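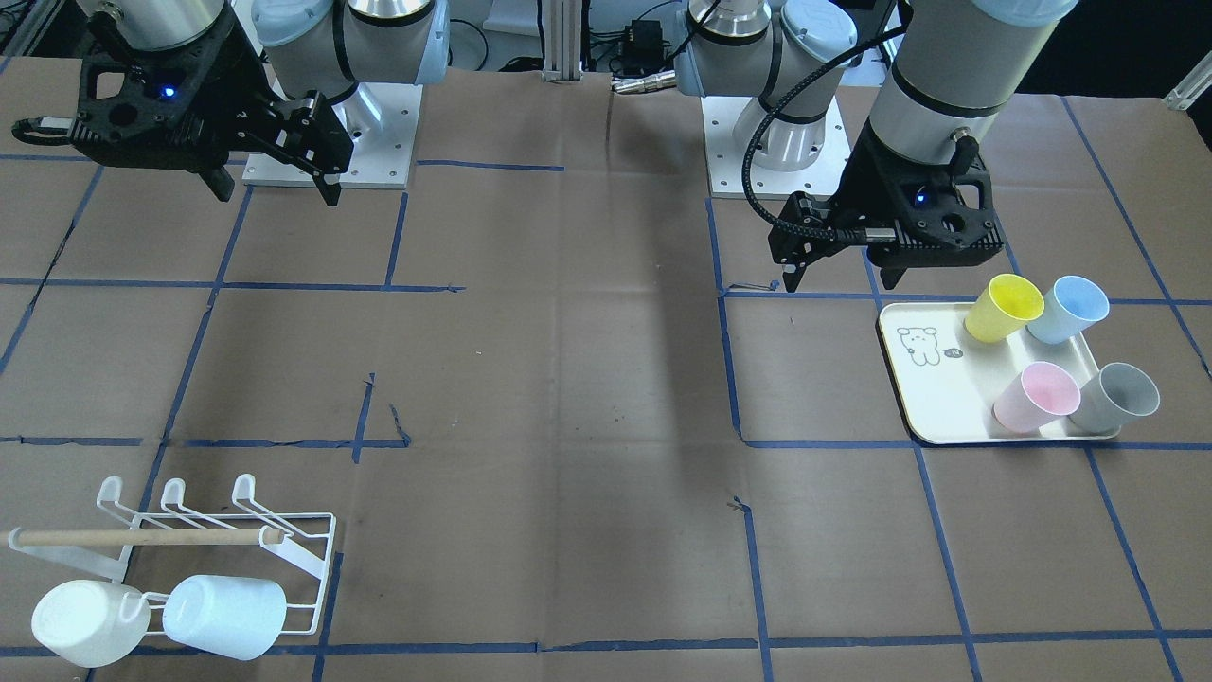
Brown paper, blue tape, and the cream tray on its square.

5 January 2019
Posted by the author

I spent most of the week after Christmas thinking about cups. We have too many for the shelf, and the ones we use every day end up wherever there is a gap. In December I finally took everything out of the cabinet next to the sink and counted. There were 34 cups and mugs, for a household that uses maybe five in a day.

I kept 22. The rest went into a box for the thrift store on Mackay, except for a couple with chips that I threw out.

The next question was how to store what was left. I don't like stacking mugs. The handles catch, and the one you want is always at the bottom. The two things I settled on were a tray and a mug rack. A tray keeps the daily cups together and you can lift the whole lot out when you wipe the shelf. A rack holds them by the inside, so they take up height and leave the counter mostly clear.

Planning it on a grid helped more than I expected. Kraft paper costs very little and painter's tape comes up clean, so you can mark out squares and move things from one to another before you decide on anything. My cabinet shelf is 32 inches wide, and I taped that width off on the dining table first. A rectangular tray set straight left an awkward strip at the side. Turned on the diagonal it took up far too much room, though it did look nicer. I went with straight.

A low rim is the thing to look for in a tray. I had an older one with tall sides, a Ceton I bought years ago, and I was always knocking cups against it on the way out. Rounded corners are easier to wipe too.

The rack took longer to sort out. Upright prongs are fine for mugs with a normal opening, but check the spacing before you buy.

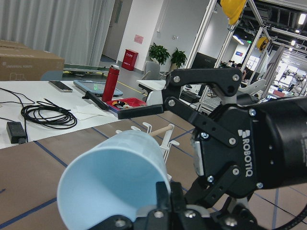
Wide cups need more room between the prongs than you would think, and if two of them touch you lose a place. Plastic cups are also light, so they get bumped off easily when you reach past for something else. I ended up putting those on the tray and leaving the rack for the heavy mugs.

I looked at a bigger rack from Hilum as well, but it was too tall to go under the cabinet. It would be all right on an open counter.

Total spent was around 34 dollars, including the tape. The glasses are still a mess - I haven't started on those. The drawer under them is worse, and I think I will do that one first, probably with the same roll of paper.

Contact | Copyright 2019 Bralargate | Back to top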